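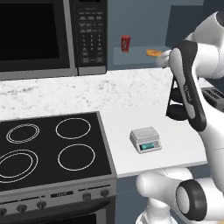
Ticket 794: Screening profile still shows after deletion request
Product: Garnik applicant screening
Opened by: Thư Khúc
Date opened: June 1, 2020
Status: Waiting on vendor

I applied for a job at Santoso last August and had to agree to a Garnik check. I withdrew my consent in the account settings and asked for my data to be deleted. The profile is still there. It shows a "reliability" score of 80 and a list of posts from an old account.

Steps tried so far:
Logged out and back in on two browsers. Same result.
Turned off "Share with employers." The switch goes back on after a page reload.
Used the data export. The file stops at 2000 rows and has no score in it.

Support reply:
Consent is stored in two places. The settings page changes only the Garnik record. The copy held by Okine, which hosts the score, has to be cleared by hand. I have sent them the request. Please don't delete your login yet, as we need it to match the record.
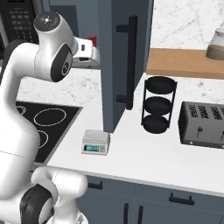

Attachment 2: robot arm at kitchen counter

Thư Khúc:
It has been 4 days and the score is still visible. I also got an email from Ninico saying my profile was "ready to view." I never applied there. Who gave it to them?

Support reply:
The Ninico email came from the Okine copy. I have blocked outside access to it, and the share switch should now stay off. Deletion is still open on their side. Please reload the settings page and tell us what the switch shows.

Thư Khúc:
Switch is off after reload. Score is still there. Leave this ticket open.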